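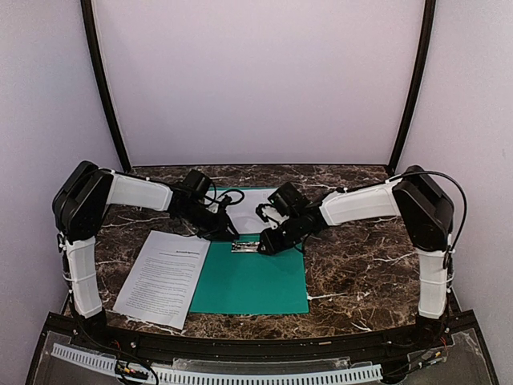 # Review: Strand cable kit for a two-arm cell

I look after a small cell with two arms at Sturgate, and since June I have used the Strand cable kit on it. The kit costs 28 dollars. In the bag there are 100 thin white ties, a slotted duct and a few adhesive pads, which I did not use.

The ties are good. They lie flat on the lower link and the heads are small. My first mistake was to pull them too tight. Mared Rees told me to leave the cable a free loop at the wrist, and then move the joint by hand to both ends before cutting the tails. After I did this, the wrist camera stopped losing its connection. The counter showed 1,943 cycles when I changed the first broken tie, and it was my own bad cut.

The duct I like less. It is easy to fill, but the cover opens when you push on the corner, and the instruction sheet says nothing about which side goes up. I wrote to Atach, the seller, and got an answer from Arwel James in two days. He sent another cover, which closes better.

One more complaint: the printing on the sheet is too small to read with the lamp behind you.

For a cell with fixed arms I would buy the ties again. For the duct, look at other ones first. Four stars for the ties, two for the duct.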